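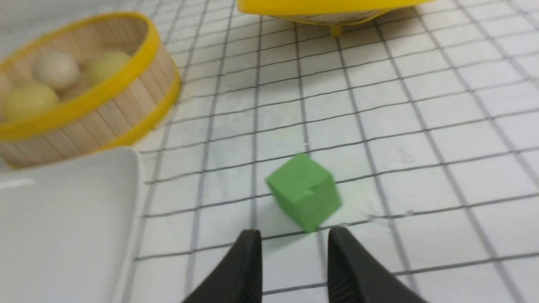 Spyros Margaritis wrote:
My money is on the current limit. When mine started letting go of things halfway to the basket it was the motor driver backing off to protect itself, and I'd spent two evenings swapping finger pads before I looked.

rallia_bench wrote:
Thanks Spyros, but I had the limit at the default all last month and it was fine. Let me put it all in one place, my first post was a mess. Arm is a Rallia, gripper is the two-finger Nelludex with the black ridged fingers, job is pick up the green cube off the grid and drop it in a basket. That's it. That's the whole job! Since the firmware update it grabs, lifts, and then somewhere on the way over the fingers open by themselves. No error, no beep, the log says "grip OK" the whole time. I ran it 50 times last night and it dropped the cube on 11 of them. The one that bothers me is a drop where the arm kept going, did the release over the basket with nothing in its hand, and then marked the run as a success.

Johanna Gruber wrote:
That last part is your real bug, I think. Drops happen. A log that says OK after a drop is how people get hurt later on with something heavier than a little cube. What is "grip OK" reading, finger position or motor current?

rallia_bench wrote:
Position, I think? Let me check.

rallia_bench wrote:
OK so it's the commanded position. Not even the measured one. It's telling me what it asked for. I feel a bit dumb.

Johanna Gruber wrote:
Don't, mine shipped the same way. Switch the check to measured width and stop the arm when it changes mid-move.

ayala42 wrote:
I'm going to disagree with everybody. Has anyone asked about the cable? On these the gripper lead runs past the wrist joint and if the clip is too tight it tugs at the connector when the wrist turns. The gripper browns out for a blink, reboots, and opens, since open is its power-up state. Looks exactly like this.

Spyros Margaritis wrote:
A reboot would show in the log.

ayala42 wrote:
Only if the log comes from the gripper. His comes from the arm.

Spyros Margaritis wrote:
Fair. I'd still drop the speed first and see. Costs nothing.

Johanna Gruber wrote:
Please don't tune the speed to hide a power problem. Also, opening on power-up is a terrible default and I'll say that in every thread until they change it. Whoever is testing this, keep your hands off the table while it's live and have the stop button where you can hit it.

rallia_bench wrote:
Stop button is taped to the desk by my left hand, promise. Cable next. I need to find the small hex key, which my kid has borrowed for a bike.

rallia_bench wrote:
Update! Gave the lead more slack at the wrist and did another 50. One drop. ONE. And with Johanna's check turned on the arm stopped dead when it happened, which was kind of beautiful to watch.

ayala42 wrote:
Told you :)

Spyros Margaritis wrote:
One isn't zero though. I still say look at the current limit.

rallia_bench wrote:
Yeah, I'm not calling it fixed. I'll swap the connector when the new one gets here and do 200 in a row before I put anything breakable under it. Spyros, what did you set your limit to?

Spyros Margaritis wrote:
I'd have to look, it's on the other laptop. Will post it tonight.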